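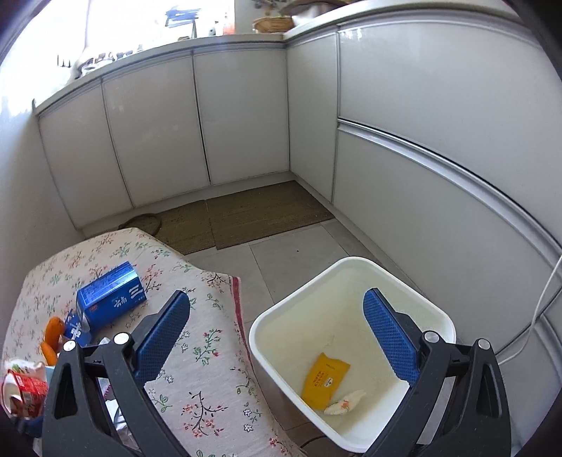
USTPORT, September

Ondard is happy to share that its Mimby clearing tool is now part of the working day at Hutchins, the housekeeping company that looks after 237 homes and short-stay apartments in and near Ustport.

Anyone who has cleaned up after other people for a living knows how much of a shift goes to the small stuff: the empty carton left on the table, the wrapper next to it, the packet that has to be picked up and dropped in the bin before a cloth can come anywhere near the surface. Mimby takes on that first round of tidying, working between table and bin with two dark gray fingers and blue textured pads, while the housekeeper gets on with the beds, the bathroom or the windows (or, as several have told us, finally sits down to a cup of coffee at a sensible hour).

All 41 housekeepers at Hutchins had a say in how the tool would be used, and we are grateful for their patience and their very frank notes. They asked that a person always decide what counts as trash, and so they do. They also asked that nobody's hours be cut, and Hutchins has put that in writing for the next 2 years. Time saved on clearing goes back into the visit, and the company has added paid training for staff who would like to learn to set up and look after the tools themselves.

Hutchins will bring Mimby to its remaining routes over the winter. Housekeeping companies that would like to spend a morning with the team are warmly invited to contact the Ondard office in Ustport.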